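Search this repository
Go to file

# Peswood Tabletop: small seasonal items

Data card, maintained by Jocelyn Samonte. Last touched in October.

## What is in it

17 short tasks with dishes and seasonal decorations on a white tabletop. Most of them pair one small item with one dish. The set was started to test a claim in the old Heller notes, that decorative objects are "as easy as fruit" to sort and put away. I doubted that when I read it and I still do. A real apple has a color you can rely on. Toy produce comes in whatever color the factory felt like that year.

The pumpkin is the best case against the claim. It has orange and white stripes, and the plate it is paired with is pale lavender, so anyone hoping to get by on "orange thing, white dish" should pick another dataset.

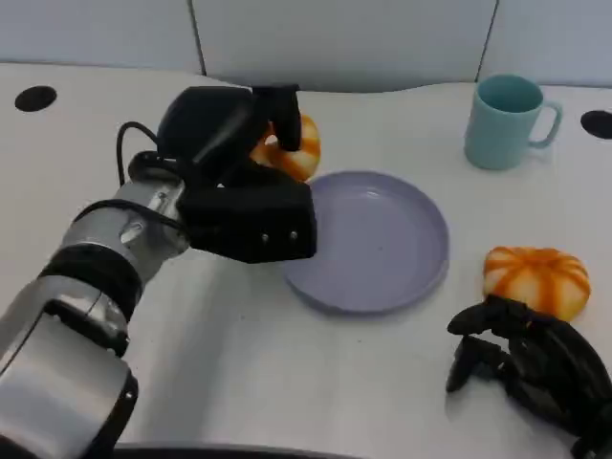 Macapagal wrote in to say that the stripes prove less than I think, that any kid would call it a pumpkin from the ribs alone, and that the plate deserves more attention because shallow dishes let round things roll. Fair point about the plate. I would like to see the kid's labels before I give up the rest.

## Labels

Each task has an item name, a dish name and a one-line instruction. Names were kept plain: "pumpkin," "plate," "bowl." Earlier drafts said "decorative gourd," and 6 labels out of 50 in the first check came back as "squash." We went back to "pumpkin."

Color words are optional. Lavender and light purple are both accepted for the plate. Gray is not, although two people tried it.

## Known problems

- "On the plate" and "in the plate" are used interchangeably. The rim makes either one defensible. Not fixed.
- Specks on dishes are not labeled. Don't treat them as crumbs.
- 12 tasks use round items. That is too many, and any result on "household objects in general" should be read with that in mind.
- The Pliklow list of item sizes does not match ours and I would not merge the two.

## Use

Fine for naming and placement. I don't think it says anything useful about table setting, whatever the old title promised. Corrections go in the issues tab, and I read them on Wednesday.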